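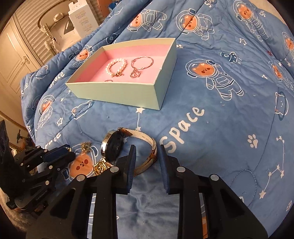
Wallet and Exchange Account Safety Checklist
With reviewer comments, Plekcombe Digital Savings Club

Use one copy per member. Mark each line OK, FIX or N/A. Comments are from the September round, when we went through 40 accounts on the Vanden and Pladell exchanges and any wallets attached to them. Do not write passwords, recovery words or PINs on this form.

Section A. Exchange accounts

A1. Password is used for this account only.
FIX on many forms. Several members had the same password on Vanden and on their email. Change the email password first, then the exchange.

A2. Two-step login uses an app or a hardware key.
Mostly OK. Text message codes are marked FIX even if the exchange allows them. Pladell still turns text codes on by default for new accounts, so check the settings page.

A3. Backup codes are printed and stored away from the computer.
FIX. A screenshot in the phone gallery does not pass.

A4. Withdrawal address list is switched on, with a waiting period for new addresses.
OK on Vanden. On Pladell the setting is under Limits and is easy to miss.

A5. Old API keys are deleted.
One account had 3 live keys left over from a tax program and two trading bots. All had withdrawal rights. Deleted during the review.

A6. Balance on the exchange is no more than the member is prepared to lose.
No pass mark is set for this. Write down that the question was asked and move on.

Section B. Software wallets

B1. App came from the developer's own site or a link on it.
OK. Search ads for the Choo wallet were leading to a copycat page in the summer. Type the address by hand.

B2. App is up to date.
FIX if more than one version behind. Confirm that the recovery words are on paper before updating.

B3. Token approvals reviewed and unused ones revoked.
Seldom done. Revoking costs a network fee each time, so start with unlimited approvals.

B4. Computer or phone locks itself after five minutes or less.
OK.

Section C. Hardware wallets and recovery words

C1. Device was bought new and set up by the member.
A device that arrives with recovery words already filled in on the card is an automatic FIX. Move the funds to a wallet with new words the same day.

C2. Recovery words are written by hand, legible, and in the right order.
Reviewer does not look at the words. The member checks them alone, using the device's own check function.

C3. Two copies, kept in two buildings.
FIX on most forms. Two drawers in the same house count as one place.

C4. Test restore done in the last year.
If not, send a small amount (100 dollars or less) to a fresh wallet, wipe the device, restore it, and see that the balance comes back. Do not wipe a wallet holding savings until this has worked.

Section D. Lending and high-return programs

D1. Member can say where the return comes from.
"From the trading bot" was marked FIX. So was any payout that depends on bringing in new people.

D2. Coins can be withdrawn today.
Ask for a small withdrawal during the review. One program had a lock-up of 598 days that the member had not seen in the terms. Marked FIX, with a note to add nothing further.

D3. Statements saved outside the platform.
FIX. Download them as files and keep them with the tax papers. If the site closes, the dashboard goes with it.

Section E. Follow-up

E1. Every FIX has a date next to it.

E2. A1, A2 and C1 items are rechecked within two weeks. The rest can wait for the next round.

E3. Form is signed by the member and kept by the member. The club keeps only the count of OK and FIX marks.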